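4.2 Bedding and reported sleep quality

Households were asked how often they changed sheets and pillowcases, and whether laundry was done at home or sent out. Of the 127 households that returned the diary, most washed bedding on a fixed day. The rest washed when there was time or when the weather allowed line drying. Pillowcases were often washed apart from sheets, and in several homes items were tied up in cloth until there was enough for a load. 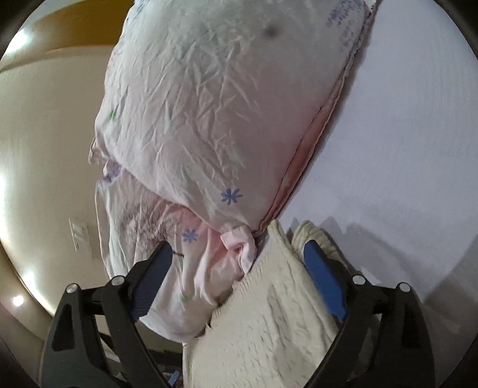
Zaltberg, 3/30/23

Figure 3. Tied bundle of pink floral cloth.

Sleep quality was scored each morning on a scale from one to 5, following the diary layout of Yusuf and Bako. We did not find a clear link between the number of days since the last wash and the score for the night. Bedroom temperature and street noise had a larger effect, as reported in Section 4.1. There was a small rise in the score on the first night after a change of sheets – this faded by the second night in nearly all homes.

Oyewole has suggested that the first-night rise comes from the feel and smell of clean cotton. Our diaries do not allow a test of this, as we did not record detergent or softener use. The matter was raised by both coders (L. Edet and K. Edet) during the December review, and a question on it has been added to the next form. 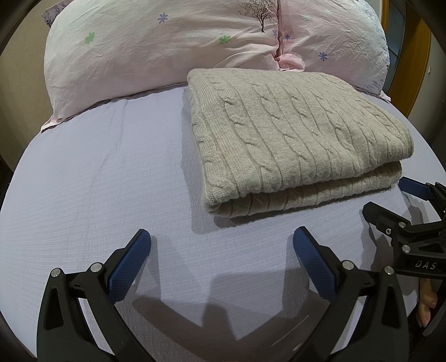

Page last changed: 3 April

Pillow use varied more than we had planned for. The form had room for one pillow per sleeper, but many people wrote in a second, and matching sets were less common than expected. Printed cotton cases, such as the flowered ones in pink on a pale fitted sheet, were named more often than plain white. People who slept with 2 pillows gave slightly lower scores for neck comfort. The difference was not significant once age was included in the model.

Homes in Furko and Oritz were coded together for this part of the analysis, as the Oritz sample was too small to stand alone.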